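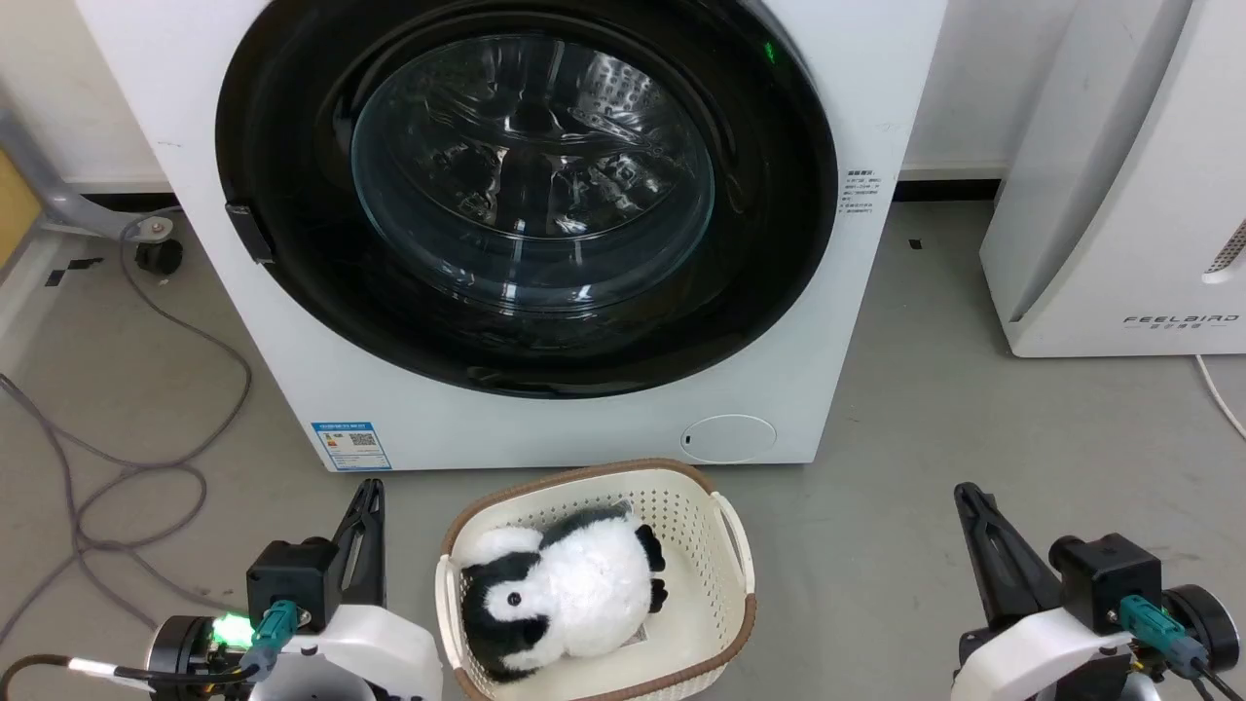

Penguin, basket, washer. The laundry corner on 10 June 2025.

14 shares | 6 comments

So I promised a money post, and a few of you have been asking for one since I moaned about shipping costs last time. Fair warning, I'm going to talk about spreadsheets! Get a coffee.

Quick recap if you're new. Our little team does household chores with a two-armed setup, and laundry is the chore we're on right now. We have what we have, and in September we get to buy more. "More" is the part I've been fighting with all month, because the wish list is 51 lines long and the budget is, um, a lot shorter than that.

My first draft was embarrassing. I put all the fun stuff at the top (a second pair of arms, obviously, and a mobile base from Ternari that I've had open in a browser tab for so long it feels like a pet). Then Eleri Gethin sat down with me and asked what we'd run out of first. I said fingers. She asked how many spare fingers were on the list. Reader, there were none.

So now we have a boring list and a fun list, and the boring list gets filled first. Gripper fingers are at the top of it. I got quotes from Esov and from Acuña, and the Esov ones come out at 189 dollars a set with a shorter wait, while Acuña is cheaper per set but wants a minimum order of 8. Eight sets! I went back and forth on that for days. I think we'll go with the bigger order in the end, since we know we'll get through them, but if anybody has dealt with either of them I'd love to hear about it in the comments.

Next is cables, and I can't believe how much I've put down for cables. Every connector gets tugged, bent and tugged again, and I'd like spares in a drawer before I need them. I've also put in for proper floor channels, because the cables in the laundry corner are a tangle and I'm the one who trips.
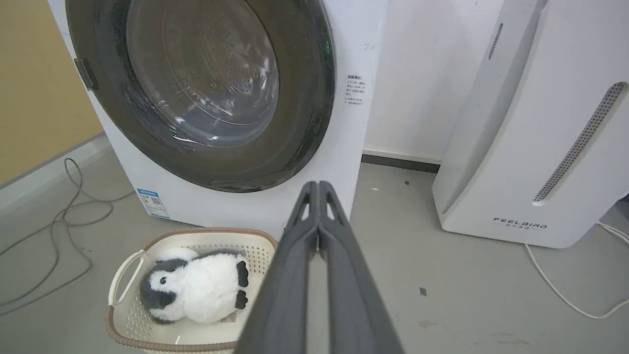 Then there's the props line, which I always lowball. A plush toy is a great thing to practice on, it's soft and floppy and it has bits sticking out in every direction, but one toy isn't a laundry load. I want towels, socks, a fitted sheet (pray for me), some kids' shirts, and a couple more baskets with different handles. I priced the whole bundle at 123 dollars by sticking to the cheap store, and it's the line I feel best about. Cheap, useful, arrives in a week.

Washers are the big question mark. Constanza Arancibia thinks we should get a second one with a different door, a top loader if we can find the space for it, so we're not planning everything around one big round front door. I agree with her in my heart. In my spreadsheet I have it down as "used, local, if somebody has a truck." Do you have a truck?

What got cut: the mobile base (bye, browser tab), a fancy Zonine light panel, and the second pair of arms, which has moved to next year with a sad little asterisk. I did keep a chunk back for repairs and I'm not allowed to touch it. Eleri has the password to that tab, so I mean that literally.

The order goes in once I have the shipping quotes, and I'll post the final list then, prices and all. If you do this kind of buying yourself, tell me what you always forget. I've already got zip ties.

6 comments

Get new posts by email. Enter your address to subscribe. You can unsubscribe at any time.

Recent posts
Shipping costs, a rant
What I keep in the spares drawer
Folding towels is harder than it looks
Moving day for the workbench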